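The Ten-Year Kitchen

Every few months a showroom brochure lands in my mailbox promising me a kitchen "for life." The latest came from Gremwood, which has a big glass-fronted store on the ring road outside Pellgate, and it ran to more pages than my mortgage papers. I read all of it. I was looking for the part that said how long the hinges last.

There wasn't one. There was a page on mood, a page on light, and a spread on something called flow, illustrated by a woman holding a lemon. The guarantee was at the back in gray type, and it covered the cabinet boxes for as long as you own the home and the moving parts for four years. I have lived in this business long enough to know which of those two things breaks.

The kitchen trade runs on the idea that yours is worn out. Ask people why they are replacing one and few will tell you it stopped working. They say it looks tired, or that it was already there when they bought the place. Meanwhile the old cabinets go in a dumpster, often with their doors still hanging straight.

I asked three showrooms for a quote on the same plain job: new doors on existing boxes, new counter, same sink. Two of them wouldn't price it. Groritz, the third, came back with $3,228 for the doors and counter, and then spent twenty minutes on the phone explaining why I would regret it. The boxes might be out of square. The color might not match inside. For a good deal more, the salesman said, I could start fresh. He had never seen my boxes.

A carpenter who works out of a one-car garage in Pellgate looked at the same kitchen and asked for $1,754. He measured the boxes with a tape and a level – it took him most of a cup of coffee – and said they were fine.

I don't want to make a saint of the carpenter. His waiting list was long, he didn't return calls, and his written estimate was on the back of a lumber receipt. If he had vanished with my deposit I'd have had little to show a judge. The showrooms do sell something real, and it's the comfort of having an address to complain to. Whether that is worth the difference is a fair question, and one the brochures would like you to skip.

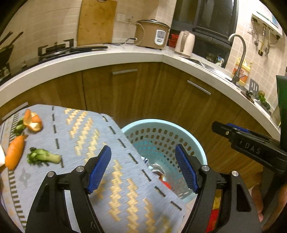
Then there are the counters. Stone, or things made to look like stone, now get the hard sell that appliances used to. Zoëga, a surface brand the Pellgate stores all seem to carry, offers its top line with a yearly sealing visit at $300 a time. I asked what would happen if I didn't have it sealed. The answer was that the finish "may develop character." So may I, at that price.

My mother's counter was laminate, put in before I started school, and it had one burn mark the size of a quarter where somebody set down a skillet. She put the bread box over it. That counter saw out two stoves and a remodel of every other room in the house.

What I'd like is dull. I'd like the stores to print the life of a hinge, a drawer slide and a door finish, in years, in the same type size as the word "dream." I'd like to be able to buy one replacement door in ten years without being told the line has been dropped. Gremwood told me it keeps parts for discontinued ranges "where possible." I asked how often it was possible, and was promised a call back in December. I'm still waiting for it.

In the end I had the carpenter do the doors and left the counter alone. One of the doors sticks in damp weather, and I've been meaning to plane it.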